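The first thing you hear at the Ustus indoor rowing championships is the fans. Up to 70 rowing machines going flat out in one sports hall make a roar like a plane on the runway, and then the crowd gets going and you can't hear the machines at all.

I caught last year's winner of the two-minute sprint at the Okus club, where she trains four mornings a week, and she was still grinning about it months later. "I came in as a runner," she said. "I thought rowing was arms. My legs were gone after 400 meters and I wanted to know everything about it."

She loves that you can watch the whole race on the big screen, every lane a little boat crawling along a blue line. "You're sitting right next to the person you're racing and you don't look at them once. You look at your own number. But you know!"

Her winter has been all about holding back. Long, easy rows, never above 20 strokes a minute, and then one hard session with the Petkov squad, who come over from across the river and are not at all shy about passing on advice. 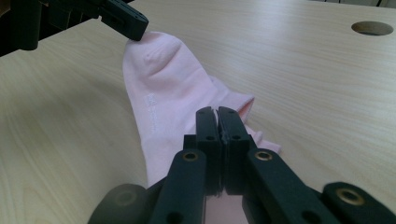 According to the Petkov coach, most beginners pull too early and far too hard, and would go faster if they spent their first month just learning to push with the legs and wait. She agrees with every word of it and admits she ignored it for a year.

So what should a newcomer watch for at the October championships? "The relay," she said straight away. "Teams of four, one machine, and you have to swap over with the handle still warm. Feet out of the straps, next person in — it's chaos, it's the best thing in the sport."

The Fola team has won that relay 2 years running, and she'd dearly like to be on the crew that stops them. They have been practicing their changeovers more than their rowing, which tells you how close it has become.

Entries open over the summer, spectators get in free, and there's a row of machines by the door for anyone who fancies a go between heats. I had mine. My legs lasted 240 meters, and I've already signed up for the beginner class.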